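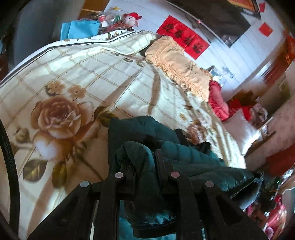 Bedroom set: padded jacket on a floral quilt, fringed blanket and red satin cushion toward the head of the bed.

Pluvalow Bedrooms - README

What you get

59 folders, one per bedroom, each with pictures and a text file of notes on what was lying on the bed. Philomena Amissah wrote most of the notes. Ekaette Lawal went over 20 of the folders in November and changed more labels than I was comfortable with.

Labels

"Folded" and "crumpled" are the two we argued over. A blanket can be folded and still rumpled, and the label list has no room for that, so check the notes before you trust the label. "Jacket" covers anything padded with a front opening. I doubt it holds up outside cold-weather homes.

Patterned quilts

Big printed roses under dark clothing gave the labelers trouble. We claim the outlines are good. I would call them usable - look at a few yourself.

Not covered

Washing, ironing, closets. The old Talukder notes promised a "tidiness score". It was one person's opinion with a decimal point, and I took it out.

Corrections go to Mizanur Akanda, with the folder number.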